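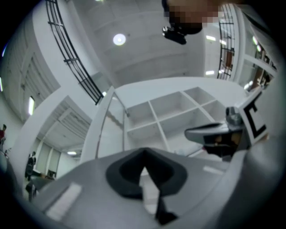

Jila: Two Hand-Held Grippers Built in a Shared Workshop

Student project report by Montserrat Montes
Project advisor: Gonçalo Figueiredo

1. What I wanted to make

Jila is a pair of grippers you hold in your hands. You squeeze, the fingers close, and a camera on each one records what the gripper sees, so that a robot arm can later learn the same motion. I had read about tools like this all winter and really wanted to build my own pair instead of just reading! The bench space came from Hondon, the shared workshop where I have been a member for a year. My budget was 400 dollars and I wanted both grippers working by May.

2. The build

The housings and fingers are printed. I started with the left one and learned most of my lessons there. The first finger was too stiff and squeezed a paper cup flat. The second had a thinner back wall and bent nicely around the cup, but it rubbed on the housing when it opened all the way. I sanded the slot, which helped a little, then gave up and moved the screw mount up a few millimeters in the drawing (this is the fix I should have made first).

Each finger carries a square printed tag. The software, a small program I called Tapia, finds the tags in the video and works out how far the gripper is open. My first tags were on shiny paper and the ceiling lights wiped them out at certain angles. Matte paper solved it in one evening.

The camera has a very wide lens, so straight lines come out as big curves. I calibrated it with a checkerboard and kept 58 pictures after throwing out the blurry ones. Gonçalo showed me how to check the result by looking at the leftover error near the rim, where mine was worst. I redid the outer part twice.

3. Trying both hands together

Holding one gripper is easy. Holding two is a different job – your wrists get tired and you keep forgetting which thumb does what. I loved it anyway.

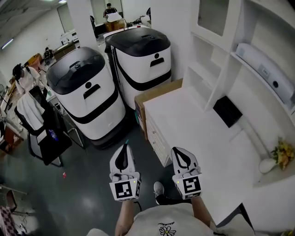
Figure 1. Both grippers held out in front, tags facing back toward the wearer.

I used Kanow, the logging script I wrote last fall, to save both video streams with a shared clock. Over the whole project it saved 641 short clips. Tapia found the tags well enough to use 395 of them. Most of the bad ones came from the early days with the shiny paper, and a few were me starting to move before the recording did.

4. What is still wrong

The left and right streams drift apart on long clips. I think it is the USB hub, but I have not proven it. The cable also pulls on the wrist, so next I want to clip it to the forearm. The drawings for the second finger are in the project folder, along with the old stiff one, in case anybody at Hondon wants to print a set and try a different wall thickness.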